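Search this site Enter keywords Go
Print this article | E-mail this article

3.2 Arrangement of the self-service table

The refreshment tables at Gruscombe were stocked from a common list but laid out locally, and the layouts differed more than the lists did. We recorded 22 tables between the opening of the study and the end of August. For each table we noted the type of holder used for each class of item, its position relative to the long edge, and whether unwrapped food had a surface of its own. Selections were logged by item class, giving 1304 entries, of which 710 concerned drinks.

Holders were grouped as flat (trays), enclosed (baskets) or stepped (racks and stands). Flat holders allow items to be stacked or spread but give no fixed place to any one item. Stepped holders fix the place and expose the front face of the package, at the cost of table depth. Most layouts combined all 3 types. Figure 3 gives one such combination, with bottles in a tiered rack, packaged snacks in a white tray, foil trays in a basket, and a beige tray in the middle for the sandwich.

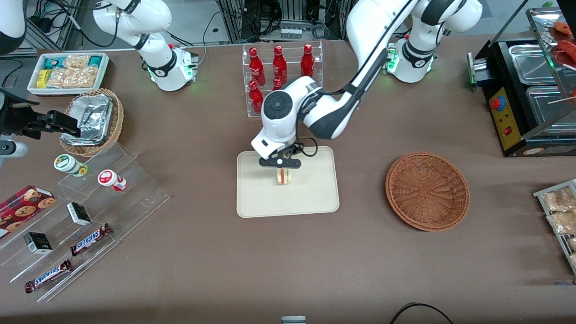 Figure 3. Mixed layout with flat, enclosed and stepped holders.

Kalliopi Golob objected in review that a stepped stand favors small items whatever their class, so that candy bars and small bottles cannot be compared with anything kept in a tray. We accept the point in part. Package size and holder type were confounded in the stocking list, and the comparisons in Section 4 are therefore restricted to classes that occurred in at least two types of holder.

Sandwiches were treated separately. They were coded by the surface on which they were offered, and a tray shared with wrapped goods was coded as shared even when the items did not touch. Coding was done by Krum Perić and repeated by Kastriot Vidmar. Disagreements were settled by reference to the layout sketch made at the table.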